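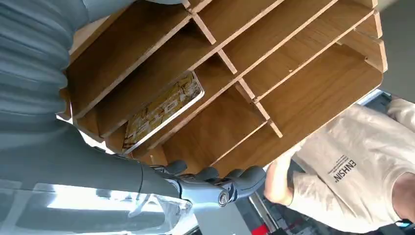 Lleucu Morris — Course handout 13, December 2024

Slotted dividers in desk organizers

The grid is the usual layout for a divided desk organizer. Long panels run parallel for the full length, and shorter dividers cross them at right angles, slotting in to form open rectangular compartments.

Terms used in this unit:
Face: the broad side of a panel, where the grain shows.
Edge: the narrow side, often left pale and unfinished on thin stock.
Outer board: the thicker piece closing one side of the grid.

Cut each slot to half the panel height. Test the fit dry before any glue is applied. A divider that drops in under its own weight is too loose — recut it.

Flat items such as cards or booklets lean against the long panels. Size one compartment for them first, then space the rest.

Reading: Gunawan, Unit 24 notes, joints without hardware.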